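Postma Institute of Applied Technology
Department of Work and Automation
Unit 6 Handout: Household Chores and the General-Purpose Machine
Course lead: Shaimaa Kabbaj

Reading for this unit: Mekar reader, chapters 9 and 10. Students who have not finished the shop-floor exercise from Unit 5 should do so before the seminar.

6.1 The question

This unit asks whether machines can do household and shop-floor chores yet. The word "yet" matters. Students often come to the topic with a fixed view, formed either by a polished demonstration or by a bad experience with a floor cleaner. Neither is a sound basis for an answer. A chore should be considered one step at a time, and the answer for one step may differ a great deal from the answer for the next.

For the purposes of this course, a chore is counted as done when three conditions are met. The result is acceptable to the person who would otherwise have done the work. The time taken is acceptable to the same person. No one had to stand by and rescue the machine. The third condition is the one most often left out of published claims, and students should look for it in every report they read.

6.2 The shop floor and the home

The Lemham case, covered in Unit 5, concerned a packing line on which a single arm moved cartons from a belt to a pallet. Over a trial of 1000 cartons the arm was stopped by hand 2 times. The cartons were of one size, the belt ran at one speed, and the floor around the cell was painted and kept clear. Much of the credit for that result belongs to the people who arranged the cell.

A living room has had no such preparation. Furniture is moved between one day and the next. Cables run across the floor. Soft goods change shape when they are held, and a cushion that has been sat on does not offer the same edges as one that has been shaken out. People walk through. A machine that depends on every object being in a known place will fail in such a room, and it will usually fail at the first step.

The Prosham trial took this difficulty as its subject. Testers set 583 tidying tasks in furnished rooms, and 400 met all three conditions given in 6.1. Students should resist turning this into a single score. The tasks ranged from closing a drawer to folding a blanket, and the blanket tasks account for a large share of the failures.

6.3 Breaking down a chore

Consider the instruction "straighten the cushions." An adult hears one task. For the purpose of analysis it should be written out as follows.

Find the sofa and approach it without striking other furniture.
Find the cushion and decide whether it needs to be moved.
Place the hands where they will hold the fabric without crushing or dropping it.
Lift, turn or slide the cushion to its new position.
Release it so that it stays where it was put.
Judge the result.

The last step is harder than it looks. There is no exact right position for a cushion. Most households would accept many arrangements and reject many others, and few could state the rule they apply. On the shop floor the same judgment is normally written down as a tolerance — so many millimeters to either side — and the machine can be checked against it.

Hands deserve separate attention. A two-finger gripper is simple to control and easy to repair, and it remains the usual choice for boxed goods. A hand with several fingers and a thumb can press from the front while it holds from the side, at the cost of more joints and more wiring. Using both hands together adds a further demand, as each must allow for the force applied by the other.

Figures 6.1 to 6.3, in order: a robotic hand with silver joints and black fingertips; two hands holding a teal-blue cushion upright against a sofa back; a sofa and the floor beside it, with both hands raised.

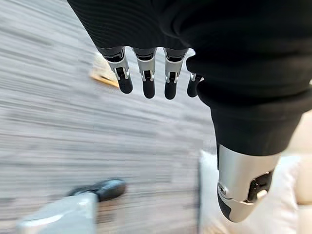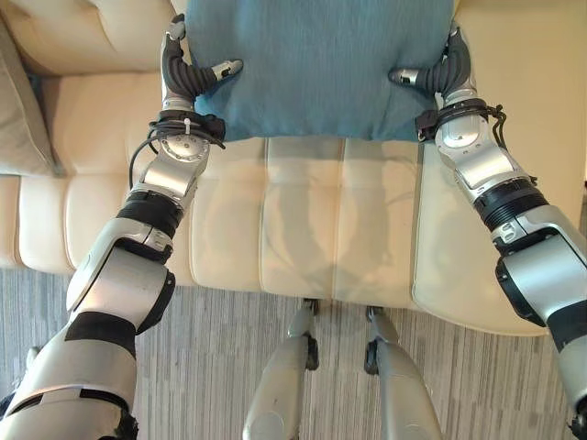
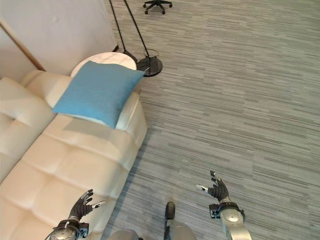

6.4 Seminar preparation

Choose one chore from your own home and one from a workplace you know. For each, write out the steps in the manner of 6.3, using no more than ten lines. Mark the step you believe a present-day machine would be least likely to complete, and give your grounds in a short paragraph. General statements about the progress of technology will not receive credit.

Then state how you would test your claim. Say who would judge the result, how long the machine would be allowed, and what would count as a rescue. A person moving a chair out of the way counts. So does a person restarting the software from another room — a point on which several papers lost marks last term.

Written work is due in July, at the start of the seminar. Papers should be left in the tray outside the department office and will be returned with comments before Unit 7, which deals with laundry.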